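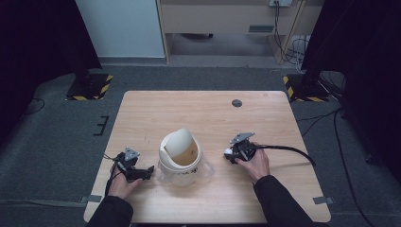 Small white bin with the swing lid tipped open

Swing lid bin smells even after I change the bag
Posted by Awuor Laizer, 23/07/2025

I have a little swing lid bin that I use for tissues, tea bags and the odd apple core. I change the bag every 2 days and it still smells when I push the lid. I have tried baking soda in the bottom and one of those Cleken scented discs, which made it smell like perfume and old tea. The bin was cheap, but I would like to keep it if I can. Is there a way to get the smell out, or does plastic just hold on to it? I live in an apartment in Demport with no yard, so hosing it down outside is out.

Zondthorpe359
Get a metal one. Plastic always stinks in the end.

oshima_kitchen
It is most likely the lid and not the bin. People wash the inside and forget the flap, and the flap is what gets touched by wet tea bags all day. On most of these the flap lifts out if you press the sides of the rim gently – check yours before you force it.

Take the bag out and put the flap and rim in the sink with hot water and dish soap. Leave them for 30 minutes, then go along the hinge points with an old toothbrush. That is where the brown gunk sits.

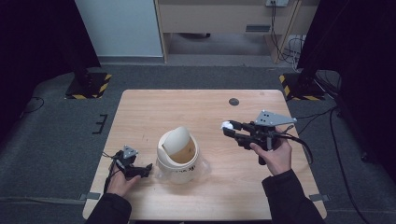 For the bin itself, fill it halfway with warm water and a cup of white vinegar and let it stand overnight in the shower. Don't add bleach to the vinegar or use it right after. Rinse, then dry it all the way before you put a new bag in. I leave mine upside down on a towel until the next morning. If you bag it while it's damp you will be back where you started.

Also check the bag for leaks. I had a roll of 400 thin ones and half of them dripped at the seam. A folded sheet of newspaper under the bag soaks that up, and you throw it out when you change the bag.

Tea bags are the worst thing for a closed bin. I squeeze mine out and keep them in a tub in the freezer until trash day. I started that in February and haven't had to scrub the lid since.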